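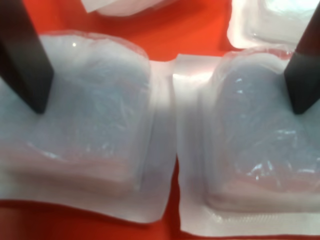
Pouch Packing Project, Group 2
Packaging course, Flornstead College

Aim

Our group compared ways of laying sealed plastic pouches in a shipping carton. The pouches are translucent, with a flat sealed border and a raised middle, so they do not stack the way boxes do.

Method

We used cartons from Velitar with a limit of 40 pouches each. Three layouts were tried: flat in rows, flat with the borders overlapping, and standing on edge. Pouches were set out on a red-orange surface before packing, where the pale film is easy to see. Each layout was packed and unpacked until we had handled 450 pouches in all.

Results

Overlapping the borders saved the most room. Standing on edge was quickest to pack, but the pouches slumped when the carton was tilted. Flat rows left gaps at the corners and needed filler paper.

Problems

We lost 2 lab sessions waiting for cartons. Our first tally sheet had no column for creased borders, so those results cover only the last two layouts.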